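Hard water, part two: the softener

5 Aug 2021

The first part of this ended with the lab result, so I will start there. The well at the Fluddale house tests at 169 mg/L hardness as calcium carbonate, with low iron and no detectable manganese. Most tables put that in the "hard" band, under the line for "very hard." The lab flagged nothing else. A few readers wrote to say that this is not hard enough to bother treating, and they may be right for their own houses. The water heater here is a tank type with a long maintenance history written on masking tape down its side by the previous owner, and every entry on the tape is about scale.

There were three options on my list. One was to leave it alone and flush the tank more often. Another was one of the template-assisted crystallization units, which do not remove hardness and whose effect I had no way of measuring at home. The last was an ordinary ion exchange softener with a brine tank, and I can test that with a drop kit. I bought the softener.

The unit is a Plallorine with a metered valve. Metered matters. The older timer valves regenerate on a schedule whether or not any water has been used, and a house that is empty for a week will happily pour salt down the drain the whole time. A metered valve counts what passes through the resin and regenerates when the remaining capacity drops below a reserve. It still has a calendar override, set to seven days on mine, which exists to keep the bed from sitting stagnant. I left that alone.

What to soften and what to leave

Before cutting any pipe it is worth drawing the whole cold side on paper. I did not do this the first time and had to return a bag of fittings to Onyshchenko, the plumbing supply place on the road to Rurkport, who took them back without comment.

The outside hose bibs should stay on hard water. Softened water puts sodium into the soil for no benefit and uses up resin capacity on the lawn. The kitchen cold line is a matter of preference. I left it hard for drinking and cooking, and softened the kitchen hot. This means the dishwasher, which fills from the hot side, gets soft water, and so does anything washed by hand at the sink. The bathrooms are soft on both sides, as is the laundry.

The kitchen is where I would have noticed scale first anyway. Hard water dries to a white film on anything dark, and on a light stone surface you can wipe right past it.
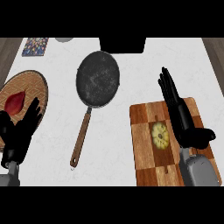 Frying pan on the marble counter.

A word on stone, since two people asked. Marble is mostly calcium carbonate, and so is scale. Anything that dissolves one will dissolve the other. Vinegar and the citric descalers sold for kettles will take the shine off polished marble quickly, and no sealer prevents it, as sealers slow down staining and do very little about acid. If there is scale around a faucet set into marble, use a plastic scraper and patience, or a cleaner labeled for stone. Descale the kettle in the laundry sink.

Installation

The order of equipment, starting at the pressure tank, is: shutoff, sediment filter, tee to the hose bibs and kitchen cold, bypass, softener, then the rest of the house. The sediment filter is 5 micron. I had been told that was finer than needed and would clog, and on a well with more fines in it that would be a fair warning. The pressure switch cuts the pump off at 50 psi, and there is a gauge on each side of the filter housing, so I can read the drop across the cartridge directly and change it on evidence.

The drain line is the part of the job most people get wrong. During regeneration the valve pushes backwash and spent brine out through a small tube under pressure. That tube has to end above the standpipe with a real air gap. Pushing the tube down into the standpipe until it stops is common, and it creates a cross connection between your drinking water equipment and the sewer or septic system. A molded air gap fitting is cheap and snaps onto the standpipe. Check your local code as well. Some places do not allow softener discharge into a septic system at all, and some require it.

Grounding is the other item. If the house uses metal cold water pipe as part of its electrical grounding, cutting in a plastic bypass valve interrupts it. A jumper has to go across the gap, clamped to clean metal on both sides. The manual covers this in one sentence near the back. Have an electrician look at it if you are not certain what is bonded to what.

Programming

The valve asks for hardness in grains per gallon, and the lab reports in mg/L. Divide the lab number by 17.1 and round up. If there is dissolved iron, the manual gives a correction to add. Then it asks for the salt dose, and this is where the default settings are poor.

Resin capacity is not a fixed number. It depends on how much salt is used to recharge it, and the relationship is not linear. The first pounds of salt do most of the work. The advertised capacity on the box is at the highest dose, and reaching it uses salt very inefficiently. Setting a lower dose and letting the unit regenerate more often uses less salt overall for the same volume of softened water. The cost is more regeneration water, so on a weak well or a marginal septic field it may be worth going the other way.

I set the low dose and set the regeneration time for the small hours. A single-tank unit passes hard water through its internal bypass while it regenerates, so you want that to happen when no one is running the shower. 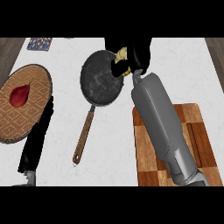

Startup is slow on purpose. With the valve in the backwash position, open the bypass a little at a time so that the air leaves the resin tank without carrying resin out with it. I ran a full manual regeneration before sending water to the house, then opened the laundry tub tap until it ran clear. New resin gives a yellowish tint at first.

Testing

I test with a drop kit at the laundry tub. The sample turns red if there is hardness present and blue at the endpoint. On softened water it should go blue immediately. Mine did. I also test just before a scheduled regeneration, when the bed is closest to exhausted, and that is the more useful test of the two. If it shows hardness at that point, the reserve is too small or the hardness setting is too low.

Pirjo Niskanen, whose well is up the hill from mine, ran her own water with the same kit and got a noticeably higher result than I did on raw water. Different depth, probably a different fracture. I mention it for anyone tempted to size a softener from a neighbor's report.

Open items

The old scale in the heater tank is still there. Soft water will not remove it on any timescale I care about. I plan to drain and flush the tank and pull the anode rod at the same time, as softened water is more conductive and can use up the anode faster. The rod gets inspected again in December and I will post a photo of it next to the new one.

The salt bridge question from the comments on part one will also have to wait. I use pellets, keep the brine tank less than half full, and have not had one yet. The tank is in a dry room, so that may be why.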